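3. How I ended up counting stitches

3.1 The short version of a long detour

I should say up front that I didn't set out to write about pattern scaling. I set out to write about how home sewers move a design from a small printed chart onto a big piece of cloth, and I thought the scaling part would take me a page. It took me most of a year! The trouble is that people who enlarge designs by hand all say they "just use squares," and then every one of them uses the squares in a different way.

The basic trick is old and you probably did it in school. You draw a grid over the small picture, draw a bigger grid on the cloth or the paper, and copy what you see one square at a time. My grandmother did it with chalk and a yardstick. I do it with a washable pen and a lot of muttering. What I wanted to know is where the mistakes come from, and whether they come from the eye, the hand or the grid itself.

So I asked people to copy curves. Halfdan Hviid, my co-author on the earlier pilot, drew the eight test shapes (a leaf, a paisley, a rather lumpy bird and so on), and our copyists enlarged them in two conditions, seated and standing. In the end we had 389 finished copies that were clean enough to measure. A few more were lost to spilled tea and I have made my peace with that.

3.2 Why the angle matters

My first surprise was how much posture came into it. Coralie Halliday, who taught quilting for years before she came over to our department, told me at the first meeting that beginners always draw the far side of a motif too tall. I nodded politely and didn't believe her. She was right.

Think about what a seated person gets to look at. The square by your elbow is big and nearly square. The one at the back of the table is a squashed little thing, wide and short. Your brain knows perfectly well they're the same size, but your hand is following a line, and somewhere between the two a correction sneaks in. Some copyists corrected too much and some hardly at all, and the same person could do both in one afternoon (I did, and I have the lumpy bird to prove it).

The effect is easiest to grasp with a printed grid looked at from a low angle, as in Figure 4. The squares toward the back are every bit as real as the ones in front, but try guessing the halfway point of one and you'll see the problem.

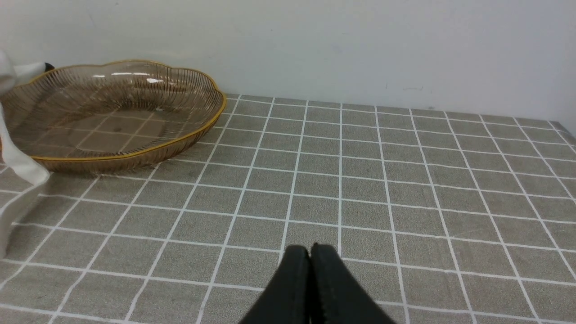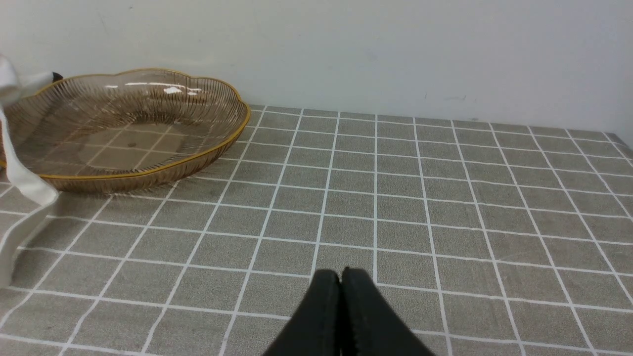

Figure 4. White grid lines on gray cloth, viewed at an angle. In both views the lines draw together toward the far side.

3.3 What the copies showed

We measured each copy at the points where a curve crossed a grid line, and then again at the middle of each square the curve passed through. I'd expected the crossings to be fine and the middles to be bad, and that's more or less how it went for the standing group. Standing copyists hit their crossings very well. Their middles wandered a bit, mostly outward, so that leaves got fatter and the paisley put on weight.

The seated group was messier. Their near rows looked just like everyone else's. Then, from the third row back, the crossings began to slide, and they slid in the direction Coralie had predicted: away from the person, making the shape taller. By the last row a good number of the birds had developed quite a neck.

I don't want to oversell this. We used one table height and one size of grid, and our copyists were friendly people who had answered a notice at a fabric shop, so they were already comfortable with a pen and a piece of cloth. I'd love to see it done with people who've never enlarged anything. Halfdan thinks their middles would be far worse and their crossings about the same. I think everything would be worse. We have a bet on it.

3.4 Turning the cloth

One thing we hadn't planned for turned out to be my favorite part of the whole project. We'd told the seated group to keep the cloth still, and several of them plainly hated it. They kept reaching for the corner to turn it and then stopping themselves. So in May we ran a small follow-up where turning was allowed, and we simply let people get on with it.

They turned it constantly! Some spun the cloth so the row they were working on was always nearest. Others gave it a quarter turn for the long curves and left it alone for the fiddly bits. The tall-bird problem shrank so much that I measured the back row a second time to be sure. The fat-leaf problem stayed exactly where it was, and that makes me think we're dealing with two separate mistakes that happen to land on the same drawing.

Coralie wants to add half-lines to the grid next, faint ones, through the middle of each square. Her old students used to rule them in with a hard pencil when a curve was giving them grief. It would mean a lot more ruling for us, and finer pens than the ones we have, but I'm fairly keen to try it on the paisley first.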